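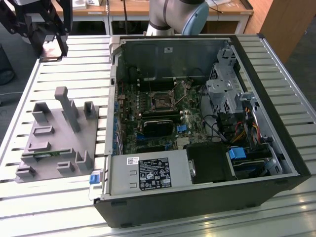 Einheit 4, Prozessor und Sockel. Kurzfassung zum Mitschreiben, ausführlich steht alles im Reader ab S. 84. Heute also Tower auf die Seite, Seitenblech ab, Innenraum zeigt nach oben. Bevor irgendwer schraubt: orientieren. Der Sockel sitzt nahe der Mitte vom Board, quadratischer Metallrahmen, der dünne Hebel daneben steht schräg nach oben – so offen erkennt man auch die Kontaktstifte. Links davon die Speichersteckplätze. Rot-gelb-schwarze Leitungen gehören zum Strom, die bleiben heute alle, wo sie sind.

Zeit: 40 Minuten für den Praxisteil, danach Protokoll. Wer früher fertig ist, macht Aufgabe 3 schon mal.

Vor dem Anfassen
Netzschalter aus, Stecker raus, Einschaltknopf einmal lang drücken (Restladung).
Armband anlegen, Klemme an blankes Metall vom Gehäuse. Lack zählt nicht!
Ringe, Uhren ab. Lange Ärmel hoch.
Schrauben in die Schale, Schale nicht ins Gehäuse stellen.
Getränke an den Fensterplatz. Gilt auch für Flaschen mit Deckel.

Sockeltypen, Wiederholung
LGA: Stifte im Sockel, Prozessor hat flache Kontaktflächen. PGA: umgekehrt, Stifte am Prozessor. Für die Praxis heißt das: bei LGA ist der Sockel das Empfindliche, also das Board. Ein verbogener Stift und im Zweifel fehlt ein Speicherkanal, oder der Rechner startet garnicht. Reparieren mit der Nadel geht manchmal, ist aber kein Lernziel. Schutzkappe aufheben, kommt nach dem Ausbau wieder drauf.

ZIF = zero insertion force. Wörtlich nehmen. Der Prozessor wird aufgelegt und nicht gedrückt. Kraft braucht nur der Hebel.

Anfassen des Prozessors
Immer an den Kanten. Nie auf die Kontaktseite fassen, auch nicht "nur kurz". Den Deckel aus Metall (Heatspreader, IHS) möglichst auch sauber lassen, Fingerfett stört die Wärmeleitpaste. Zwei gegenüberliegende Kanten oder Ecken reichen. Erst greifen, dann über den Sockel gehen, nicht über dem Sockel umgreifen. Wenn er da runterfällt, dann auf die Stifte. 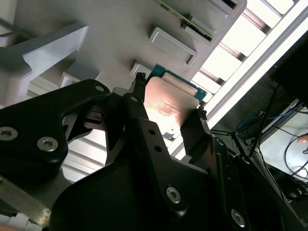
Ob man den Chip nicht einfach mit einem Vakuumheber nimmt, kam als Zwischenfrage, im Betrieb mache man das auch so. Ja, darf man, wenn man den Heber kennt und der Heatspreader sauber ist. In der Übung trotzdem ohne. Wer es nur mit Heber gelernt hat, steht beim ersten Kundentermin ohne Heber dumm da. Zweiter Einwand aus derselben Ecke: Handschuhe. Nitril okay, Wolle/Baumwolle nein (Fasern hängen sich an die Stifte).

Einsetzen, Reihenfolge
1. Hebel entriegeln: leicht runter, zur Seite, hoch.
2. Rahmen aufklappen. Ganz auf, sonst fällt er zurück.
3. Sichtkontrolle mit Lampe flach von der Seite. Die Stifte müssen ein gleichmäßiges Muster geben. Eine Stelle, die anders glänzt, ist verdächtig.
4. Dreieck am Prozessor suchen, Dreieck am Sockel suchen. Zusätzlich Kerben vergleichen.
5. Senkrecht absenken, loslassen. Kein Schieben.
6. Liegt er plan? An allen Ecken schauen. Kippelt er, wieder raus und zurück zu 4.
7. Rahmen zu, Hebel runter und einhaken. Der Widerstand ist spürbar und bei LGA normal, da erschrecken jedes Jahr alle.

Für's Protokoll: Typ, Ausrichtung der Markierung, Befund der Sichtkontrolle. Wenn die Beschriftung auf dem Deckel spiegelt, Chip kippen bis man es lesen kann, Lampe stehen lassen. Was nicht lesbar ist, wird als "nicht lesbar" eingetragen, nicht geraten.

Wärmeleitpaste
Wir nehmen Brakonora, steht in der Schublade. Erbsengroßer Klecks mittig, der Anpressdruck verteilt. Alte Paste mit Isopropanol und fusselfreiem Tuch weg, von außen nach innen wischen. Paste niemals auf die Kontakte. Kühler über Kreuz anziehen, jede Schraube erst ein paar Umdrehungen.

Lage im Gehäuse
Viele verlieren beim liegenden Tower die Richtungen. "Oben" ist ab jetzt immer vom stehenden Gerät aus gemeint?? Nein – wir sprechen von der Lage auf dem Tisch, so wie man davor steht. Bitte auch im Protokoll so schreiben, sonst kann ich es nicht korrigieren.
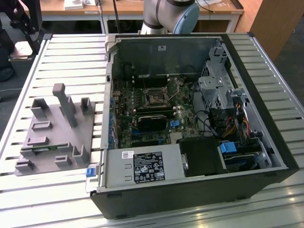 Abb. 3: Geöffneter Tower in Arbeitslage, Sockel unbestückt, Netzteil an der Unterkante

Am Bild bitte selbst beschriften: Sockel, Hebel, Laufwerkskäfig, Netzteil, Erweiterungssteckplatz. Der Käfig ist das gelochte graue Blech rechts. Die schwarzen Kabel, die von dort Richtung Board in einer Schlaufe laufen, beim Einsetzen mit der freien Hand weghalten oder mit Klettband fixieren. Kein Kabelbinder, den kneift nachher keiner mehr auf. Etikett vom Netzteil liegt oben, also Leistungsdaten gleich dort ablesen und notieren.

Das Netzteil selber bleibt zu. Auch stromlos, auch wenn es klappert. Kondensatoren.

Aufgaben bis zur nächsten Einheit
1. Warum darf bei LGA der Prozessor nicht in den Sockel geschoben werden? Zwei Sätze.
2. Skizze der Markierungen, Sockel und Prozessor nebeneinander.
3. Fehlerfall Porkent (Arbeitsblatt 863): Rechner geht an, kein Bild, Lüfter drehen. Prüfreihenfolge aufstellen, mit Begründung. Der Speicher gehört auch dazu, wird gern vergesen.

Arbeitsplatz

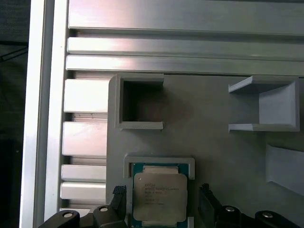 Avcı

Zum Tisch noch. Die Aluprofile haben Nuten, da verschwinden Schrauben drin. Deshalb Schale. Die grauen Halter auf der Platte sind gedruckt und fest an ihrem Platz, nicht abschrauben, nicht als Griff benutzen. Kein Isopropanol auf den Kunststoff, trocken abwischen langt. Prozessoren werden nie direkt aufs Profil gelegt, immer in die Kunststoffschale, Kontakte nach unten nur wenn die Mulde dafür gemacht ist.

Am Ende: Schutzkappe, Armbänder zurück an den Haken, Paste zuschrauben. Protokolle ins Fach Prekcombe, Abgabe bis 16 Uhr. Das Blatt zum Speicher (Dual Channel, Steckplatzfarben) kommt im März, bis dahin reicht Reader Kap. 4.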